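Koldale Screen Actors Archive
Progress report to the Citach Fund
3 August 2019
Prepared by Elaine Amaral, project lead

Where we are

We are past the halfway mark and I'm very happy to say the archive is a real thing now, with shelves, a search box and people using it. When you funded us, we had a promise from a retired casting agent's family and a spreadsheet with most of its columns blank. The catalogue now holds 1,897 entries, of which 972 have been fully checked and are open to the public. The rest can be seen by our own team and will go live as each one is signed off.

As a reminder, an entry is one performer in one production. An actor who played three guest roles in the same series gets one entry with three parts listed under it. We changed to this system early on, after the first batch of soap credits nearly sank us, and it has made everything easier to read.

What we've learned about checking credits

This has been the slow part, and also the part I enjoy most. Short biographies of actors get copied from site to site, and small mistakes travel with them. A role gets moved to the wrong season, or a stage name swallows the birth name, or a walk-on part becomes a lead. We now ask for two sources for each credit, and at least one has to come from the time of the production: a call sheet, a printed program, a listings page or the end credits themselves.

The end credits are not always right either! In the children's serial Nina we found the same performer spelled two ways in the space of four episodes, and a third way in the publicity booklet. We've kept all the spellings as search terms and put the one she used herself at the top. She was kind enough to confirm it by letter, and then sent a second letter correcting her character's name as well.

Vinetitz, the supernatural drama, has been our biggest single job. It had a large cast, it changed production companies partway through, and a lot of the actors went on to better known work overseas. We now have every speaking part from the first two seasons matched to a person, apart from one tavern keeper. If anyone at the Fund remembers who he was, please write to me.

Interviews

We have recorded 5 long interviews since our last report, all with people who worked in series television before they were known for anything else. We let them run on. The best material tends to come after the questions about the famous role are out of the way, when people start talking about their agents, their first auditions and the jobs they didn't get. One actor spent most of an hour on accents and how she learned to drop her own, and I could have listened to another hour.

Transcripts are done for three of these. The other two are waiting on the performers, who have the right to read and change anything before it is published. I'd like to hold firm on that, even where it costs us time. Several people have told us they agreed to talk only on those terms.

Photographs are harder. Production stills usually belong to someone, and the someone has often been sold or closed. We are publishing biographies without portraits where we can't get clear permission. It makes for plainer pages, but the words hold up well without them.

The public site

The search page opened to readers in the winter. You can look up a performer, a character or a production, and the results show which credits are checked and which are still being worked on. Students from the drama program have been the heaviest users so far, and they have been terrific at telling us when something looks wrong. We've added a correction form to the foot of every biography, and I read everything that comes through it.

The most asked-for feature is a way to see who worked with whom across different series. We have a rough version running in the office. It's slow, and it gets confused by people who share a name, but when it works it is a joy. I lost a whole afternoon following one supporting actor from a police show to a hospital show to Vinetitz, meeting the same faces at every stop.
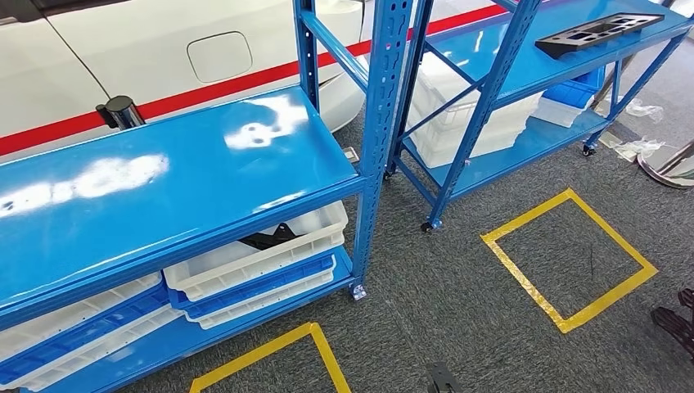
Blue metal shelving and yellow floor tape.

What has been harder than expected

Voice work. Animated series and dubbed imports were often credited as a block, with a list of names and no characters beside them. We planned to include these from the start and I now think we underestimated them. My suggestion is that we list the performers as a group and leave the character field open until somebody can fill it properly. I don't want to guess from how a voice sounds.

Birth dates have also taken more time than they deserve. Many actors have a professional age and a real one, and some would like to keep it that way. Our rule is now to publish a year only if the performer has given it publicly or has given it to us. A few older biographies have been shortened as a result.

Budget

Spending is on plan overall. Transcription has come in under what we set aside and travel has come in over, chiefly for two interviews that could not be done by phone. I'd like your approval to move the unspent transcription money across to cover it. The full table was sent separately with the receipts.

Next steps

During August we will finish the remaining checks on Nina and start on the third season of Vinetitz, where most of the new cast joined. We also expect to take in up to 4 more boxes from the casting agent's family, who have found further audition notes in a back bedroom and sound as excited about it as we are. Those notes need care. Some of the comments about young performers are blunt, and we'll talk with the family before any of them are quoted.

I would also like to bring one of the drama students on for a few hours a week to help with the correction form. The cost is small and can come from the existing staffing line. Please let me know if you need anything further on this before your next meeting.

Elaine Amaral
Koldale Screen Actors Archive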